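Papers > Shared Workspaces > Section 4

Posted in February by the Kuvden study author

4. What people do with a desk that isn't theirs

4.1 Settling in

I should say up front that I came to this part of the study with a hunch, and the hunch was wrong. I had figured that people who share desks would stop caring about them. You walk in, you take whatever is free, you leave at the end of the day, and why would you bother with any of it? That's how I treated the desks at my last job, and I guess I assumed everyone else was as lazy as me.

So I spent 14 weeks in the Kuvden office, which had gone over to shared desks the year before I got there. The office has 42 desks on one long floor, with a kitchen at one end and the good windows at the other. I kept a notebook, I sat in on lunches, and I talked with anybody who would put up with me (most people would, if I brought pastry). I also got the booking records from Skivia, the system they use to reserve seats, so I could check my notes against what people had signed up for.

The first thing I noticed was how much goes on in the opening minutes of the day. People arrive, drop a bag, and then start fiddling. The monitor goes up or down. The keyboard gets shoved to one side. One woman told me she couldn't read a single email until the lamp was pointing at the wall, and she laughed about it, but she did it every morning I was there. I started calling this "settling in" in my notes and the name stuck, so I'm keeping it for the paper.

4.2 Cleaning as a claim

A lot of settling in is cleaning, and I nearly missed it. My early notes just say "wipes desk" over and over, and I didn't think much of it until I read them back in one go. People wiped desks that had been wiped the night before. They wiped them while chatting, while waiting for a laptop to start, with a coffee in the other hand. When I asked why, I mostly got some version of "I don't know, it feels like mine after that." I love that answer! It is very close to what Tkachuk argues about rented rooms, where a new tenant scrubs a clean kitchen before unpacking a single plate.

Chairs get the same treatment, though less often, and here I have to lean on interviews more than on my own watching. A chair is more personal than a desk, I think - it touches you all day long. Several people said they would happily take a stranger's desk but would roll their favorite chair across the floor to go with it. Figure 1 shows a mesh backrest and a cloth.

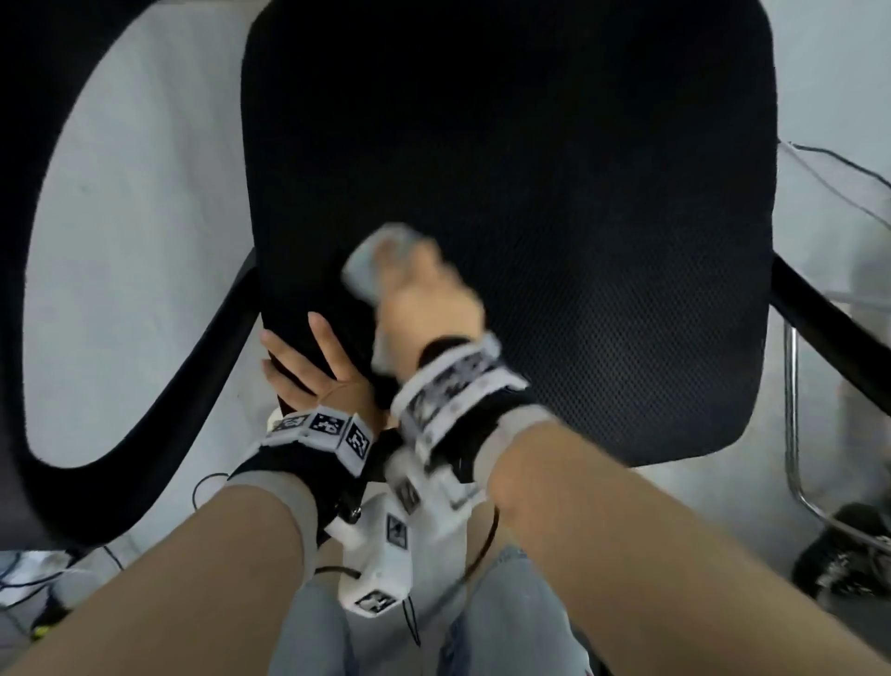

Figure 1. Wiping the mesh backrest of an office chair.

The people who moved chairs around were also the ones who booked the same desk day after day, which Skivia lets you do up to 7 days ahead. Nobody had told them they could keep a seat that way, and the managers weren't thrilled, but the records are pretty clear. By my last month at Kuvden the window end had more or less turned back into assigned seating, only without the name tags.

4.3 A short comparison with Cemel

I had hoped to do the same thing at the Cemel office and only got a few visits in before my access ran out, so please take this part lightly. Cemel has a cleaning crew that comes through in the afternoon as well as at night, and the supplies are locked in a closet. I saw far less wiping there. I also heard more grumbling about sticky armrests and other people's crumbs, and when I asked one group whether they had a favorite spot, they looked at me as if I'd asked about a favorite parking meter. I can't say the locked closet did that. The two offices differ in plenty of other ways, including how long people tend to stay in the job, and I come back to that in Section 5.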